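The Flumus Log

The Flumus controller in the house at Drernville kept a record of every command it received.
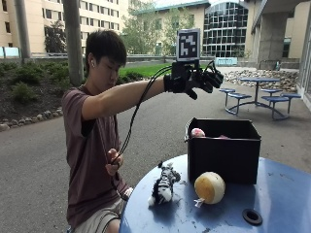 Who had set the hall heating to 10 degrees? The log named Hnat Levchenko, at 4 in the morning, by voice.

Levchenko read the entry twice. He had been asleep at 4. He opened the settings page, removed his voice profile and restarted the hub. The restart took nearly 20 seconds. The blinds closed, opened and closed again — normal behaviour for a Nørgaard motor.

The next night he left the microphone unplugged. In the morning the hall was at 10 degrees. The log held one new line, with his name in the user field and the word "spoken" in the source field.

He exported the file, sent it to the installer at Mindach and put on a second jumper.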